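# The box under the telly

Half past seven, a wet evening in January, and King-fai Hsiao is on his knees behind a television in Tevstead with a torch in his mouth. He wants the HDMI lead that isn't knackered. There are four back there and the owner doesn't know which is which.

"People buy the box," he says, once the torch is out. "Nobody buys the lead."

He's been setting up streaming kit for neighbours for years now. Started with his mum's. Then her friend's. Then the whole of Clargate, more or less, a long terrace of brick houses with thick walls and terrible wifi. He charges a bit for petrol and won't take more. Mostly he gets fed.

I went out with him because I'd bought a bad one myself. A little black puck, cheap, no name on the bottom, came with a remote the size of a biscuit. Worked for a fortnight. Then the menus slowed to a crawl, then an advert appeared over the top of everything and wouldn't shift. I put it in a drawer. Lots of people have that drawer.

## What you're paying for

Not much to look at, any of these. A small computer, a power supply, some ports. The differences are inside and they're boring, and the boring ones matter.

Memory first. King-fai won't fit anything with less than 3 gigs of it – he says two is fine on day one and hopeless by the summer, once every app has updated itself twice and got fatter. Storage he cares about less. You're streaming, you're not keeping films on it. Unless you are, in which case get a box with a proper USB port and plug in a drive.

Then updates. Ask the shop when the last one came out. If the person behind the counter looks blank, walk.

And certification, dull word, big deal. Some of the big services check whether a box has been approved before they'll hand over the good picture. If it hasn't, you get a soft, fuzzy version on a very expensive screen and you blame the screen. Izzati Santoso did exactly that. She runs the alterations counter on Clargate, and had a new set up on the wall over the workroom bench for the long afternoons. Returned the telly. Got another telly. Same fuzz.

"I'd carried it back on the bus," she says. "On the bus! And it was the box the whole time."

She has a Sundex now, mid-range, bought in the sales. Korean dramas while she does hems, cricket when her brother's in. The volume goes up when the overlocker's running and she forgets to turn it down again, and the man upstairs bangs on the floor.

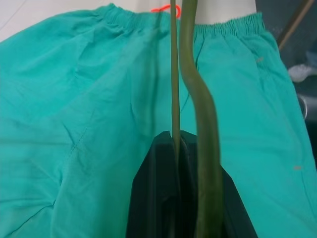 *Teal trousers with a gathered elastic waist.*

## The ones to leave alone

You know the ones. Somebody's cousin has them. "Fully loaded", every channel, every match, no subscription, one payment and you're done.

Sulastri Chong used to repair phones and now does mostly network stuff for small offices, and she gets properly cross about these. The legal side is one thing. Her bigger worry is what else is running on them. She had one on her bench last winter, plugged in and doing nothing, telly off, and it was chattering away to addresses she didn't recognise all night long. Same wifi as the family laptop. Same wifi as the doorbell.

Her advice is short. If a box came with apps you didn't install and can't remove, unplug it. Don't sell it on either. Take it to the tip, electricals skip.

I told her about my puck in the drawer. She asked if I'd changed my wifi password since. I hadn't. I have now.

## Remotes, a grumble

Jomar Sarmiento looks after his dad, whose hands aren't great. He has been through three remotes and has views.

Too small, for a start. Too smooth. Buttons all the same shape so you can't find pause by feel. A whole row given over to services the household doesn't pay for, sat right where your thumb lands, so you go for volume and get thrown into a sign-up page. His dad would just hand it over and sit there waiting.

What worked in the end was voice, sort of. The El Fassi box they've got has a mic button on its own at the top, raised, easy to find. His dad presses it and asks for "the one with the boats". It doesn't know which one with the boats. But it offers a few and he picks. Jomar also stuck a blob of that clear rubbery glue on the pause button. Costs nothing. Do that whatever remote you have.

Worth knowing as well – most boxes will pair with a seperate remote, and there are chunky ones about for 20 quid. Check it's Bluetooth, not the pointing kind, if your box lives behind the set.

## Wifi, always wifi

Back to Tevstead, and the house with the four leads. Turns out the lead wasn't the problem. (He binned two of them anyway.) The router was in the hall cupboard, under coats, next to the meter. Box at the far end of the house behind a chimney breast. It never had a chance.

King-fai moved the router to the top of the bookcase and it all woke up. Ten minutes' work. He reckons most of the visits he does could be fixed like that, and he'd lose his dinners if word got out.

If moving it won't help, run a cable. Yes, it's ugly. Flat ones go under carpet. Check the box has an ethernet socket before you buy, as plenty of the small stick types don't and you'll need an adaptor.

## Do you even need one?

Gwilym Wogan says no. He's the sceptic of the group, a retired projectionist with a nine-year-old telly who thinks the whole trade is a con to get round makers who stop bothering with their own software.

He's half right. New set, bought lately, apps all there and quick? Leave it alone. Spend the money on a soundbar.

But his own telly lost two of its apps last year. Just gone, a polite message and then a gap in the menu where they used to be. The panel's lovely still. Blacks are good, nothing wrong with it, and he wasn't about to skip it for the sake of some software. So there's a box on it now. He calls it "the parasite". He watches it every night.

He's turned off everything that can be turned off, mind. Autoplay, motion smoothing, the screensaver with the beaches. Autoplay's in the settings under a different name on every box going, have a dig. Motion smoothing is on the telly itself, and if you do one thing after reading this make it that. Films stop looking like a soap opera.

## Before you buy

A few bits that didn't fit anywhere else, off the back of my notes.

- Turn the telly round and look at the ports first. Older sets may have one HDMI free, or none.
- Use the plug that comes with the box. The USB socket on the telly often can't push enough power and you get random restarts.
- Write down your logins before you start. Typing a password with arrow keys is bad enough when you know it.
- Got a music library on an old hard drive? Most decent boxes will play it, but the menus for it are grim. Install a proper media player.
- Keep the reciept.

My own replacement is in and running. Menus are quick. Channel 555 on the live guide is a shopping channel and for reasons I can't work out the box opens on it every single morning. King-fai's coming round to look on his way home. I'm doing noodles.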